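Talk > Words > Interviews

The woman with a shoebox full of weather

October 12, 2024

I was meant to stay in Temcombe for an hour and I missed two buses home. That's what happens when you ask somebody about local words and she has 3,068 of them written on slips of paper.

She doesn't want her name in this, so I'll leave it out. She grew up in Listach, up the valley, and moved down to Temcombe when she married. "It's only the next place along," she told me, "but the first week I asked for a scuttle-bun in the baker's and the girl thought I was being rude."

That was the first slip. She wrote it on the back of a receipt, mainly so she could tell her mother, and then she just carried on (she's still got the receipt, I've held it!).
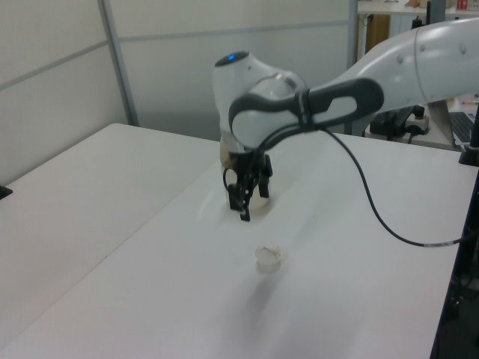
Gripper and white tabletop.

I asked how she decides what goes in. "If I've heard it out loud from a person, it's in. If I've read it in one of those tea towel lists, it's out." She's quite fierce about the tea towels. Half the words on them, she reckons, were made up by somebody who wanted to sell tea towels.

Weather takes up the most room. There are words for rain that's coming, rain that has gone past and rain that's only over the other side of the hill and therefore somebody else's problem. My favourite was "mizzock", a wet mist that soaks your eyebrows and leaves your coat alone. She pulled a face when I said it. "You've got it too posh. Say it like you're fed up."

So I said it like I was fed up, and apparently that was a bit better.

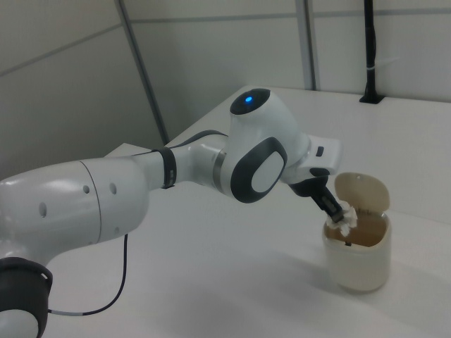
Typing them up

She has got 1,991 slips onto the computer so far and says the rest can wait. The trouble is spelling. Most of these words have never been written down by anyone, and her two best sources, sisters from Listach, disagreed about nearly all of them. "One of them would ring me up after the other had gone home and tell me to change it back."

I wondered if it made her sad, all these words that hardly get used now. She thought about that for a good while and topped up the tea.

"Some of them, yes. I miss hearing my dad's. But the kids have their own, don't they? My granddaughter's got a word for the queue outside the chip shop and I'd never heard it in my life. I wrote that down as well."

She wouldn't tell me what it was. It's her granddaughter's, she said, and I'd have to ask her.
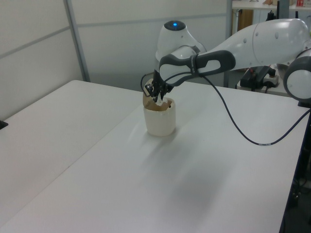 L. Figueroa

We ended up talking about swearing, as you do. There's a separate envelope for that with up to 80 slips in it, and no, I can't print any of them. She read me 3 and I had to put my biscuit down.

Before I left she asked where I was from and what we called the narrow path between two houses. I told her. Out came a pencil. "That's not from round here," she said, writing it down anyway, and put it in the box behind the mizzocks.

Related
- What do you call the end of the loaf?
- A short walk from Temcombe to Listach
- Why my nan's recipes have no amounts in them
- Letters: your words for being cold

Comments

My mum said mizzock! But she meant the drip on the end of your nose. We're from the far side of Listach so maybe it changes at the bridge.

Please can somebody ask the granddaughter.

Never heard scuttle-bun and I worked in that baker's from one June to the next. Is it the one with currants?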